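Sorting Small Plastic Containers on a Shared Table
Project report, Closmont course, second assignment
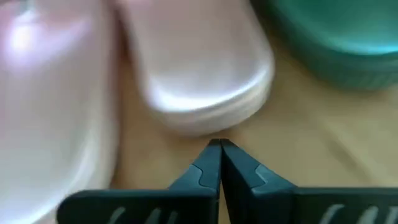
So the plan was simple on paper. Take one kind of household stuff, find out how people put it away, write down what makes it slow. We picked containers with lids. Small ones, the type that end up in a drawer with four lids that fit nothing. Everyone has that drawer.

Background

Got the idea in January, after the kitchen in Grivbridge hall was cleared out and the lost-lid box was taller than the toaster. First idea was a whole kitchen survey. Too big. Cut down to one table, one color of container, and a timer.

Pink was chosen because the set was cheap and all the same shade. Turned out to be a good choice for the wrong reason, see Problems.

What we wanted to know

Does it take longer to match a lid when everything is the same color?
Do people stack first or match first?
Is a glossy surface harder to deal with than a dull one?

The third question was added late and it shows. We did not have a dull set to compare against untill the last week.

Method

Containers and lids tipped out on the table, mixed by hand. Person sits down, starts the timer, matches every lid to a container, presses it on, puts the closed ones to one side. Timer stops when the last one is down. No talking. Then the same again with the mixed color set.

Total of 54 runs. We asked for 200 in the proposal, which was dumb, each run needs a reset and the reset takes longer than the run. Should of tested that first.

Each person also filled in a half page sheet after. Three questions, one line each. Most people wrote one word.

Results

Same color was slower. Not by as much as we guessed. The gap was biggest in the first run of a session and got small by the third, so people learn the sizes pretty fast and stop looking at color at all.

Match first was way more common than stack first. The stackers were faster overall though. They made a row by size, then went down the row with the lids. The matchers picked up a lid, tried it, put it back in the pile, and then picked up the same lid again a bit later. Saw this over and over.

Seven people wrote "slippery" or something close to it on the sheet. Nobody had prompted that. Rounded corners got mentioned too, hard to tell which way round a lid goes when the corners are soft and the short side is nearly the same as the long side.

Glossy vs. dull: not enough runs. The few we have look the same. Not claiming anything here.

Problems

Glare. The table is right by the window in the Noguchi building and there's a ceiling light too. On shiny pink plastic you get a white spot and the edge of the lid kind of disappears into it. Several people tilted the container before trying a lid, which adds time, and we didn't note who did and who didn't. Next time pull the blinds and use one lamp, same spot every run.

Timer. Two of the early sheets have no stop time. Left out.

Mixing by hand isn't really random. Big ones rise to the top. We started shaking them in a bag after the first session but the first session is still in the numbers.

Lids that fit two sizes. There is one middle lid that sits on the next container up if you push. It pops off again later. Counted as matched if it stayed on till the timer stopped, probably wrong, but we were consistent.

What we'd change

Mark the underside of every container with a letter so errors can be checked after. Fewer people, more runs each. A dull set from the start, same shape. Ask about the lids before asking about the containers, because by the end of the sheet people are done.

Also want to try the Grerkamis tray layout from the reading list, lids standing up on edge in a rack, containers nested beside it. Our guess is the time drops a lot since you can see the outline of each lid at once. Not tested.

Still to do

Clean up the table of run times (units are mixed, some minutes some seconds)
Add the blank sheet as an appendix
Fix the reference list
Return the containers, one lid still missing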